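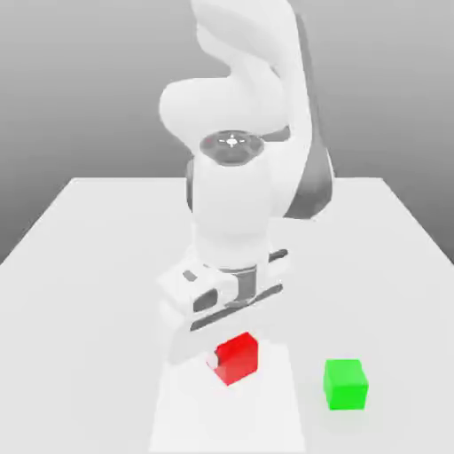
Red cube, green cube, light gray tabletop (computer render).

Search reviews... Search

Lusison Brirkum monitor: review
Posted 3/11/20

The Brirkum is the lower of the two desktop monitors Lusison sells at the moment. I paid $174 for it at retail, with tax on top. It replaced an older office panel with a failing backlight, and it has been my main screen for text, spreadsheets and a fair amount of photo sorting.

Assembly

The stand comes in two pieces, a base plate and a post. The post locks to the base with a thumbscrew and clips into the back of the panel. The clip takes more force than the manual suggests. Lay the panel face down on a towel and press at the bottom of the clip first, then the top. I did it the other way and had to start over.

The stand tilts and does nothing else. There is no height adjustment and no swivel. At my desk the top of the panel sat too low, so I took the stand off and moved the monitor to an arm I already owned. The mount uses four screws, which are not in the box. The holes are recessed, and short screws will not reach. Check the depth before you order a set.

Panel

The coating is matte and fairly light. Small black text on white is sharp, without the sparkle I used to see on heavier coatings. Uniformity is good in the middle and falls off toward the lower left corner, where a plain gray background looks a little warmer than it should. I notice it in a spreadsheet. I do not notice it in a photo.

Out of the box the picture is set too bright and too blue. The preset named Standard is the worst of the group. The one named User lets you change red, green and blue separately, and lowering blue while leaving the other two alone got me most of the way. Saturated reds still run slightly orange. Greens hold up better, and light grays stay distinct from white once contrast is brought down a few steps. Left at the factory contrast setting, the lightest grays disappear.

Dark scenes are average. There is visible glow in the bottom corners with the room lights off, and it moves as you move your head. With a lamp on behind the desk I stop seeing it.

Controls and ports

The buttons are under the right edge and all feel the same. The power button is at the end of the row, next to the one that confirms a menu choice, and I have turned the monitor off by mistake more than once. Settings are kept when it loses power, which my last one did not manage.

There are 2 video inputs and a headphone jack. The jack has an audible hiss at low volume. Switching inputs takes a few seconds, with a blank screen in between. If you go back and forth between a laptop and a desktop all day, this gets old.

Compared with the Plotis

I used a Plotis panel in the same price range at a previous job. The Plotis has the better stand and a small joystick in place of buttons. Its coating is heavier, and text looks grainier to me. For reading and writing I would pick the Brirkum. For a shared desk where people need to change the height, the Plotis makes more sense.

Heat and noise

The power supply is external and gets warm. The panel itself is silent at full brightness – at low brightness mine has a faint whine, audible from behind but not from my chair.

Rating: 4 out of 5. One point off for the stand and the button row.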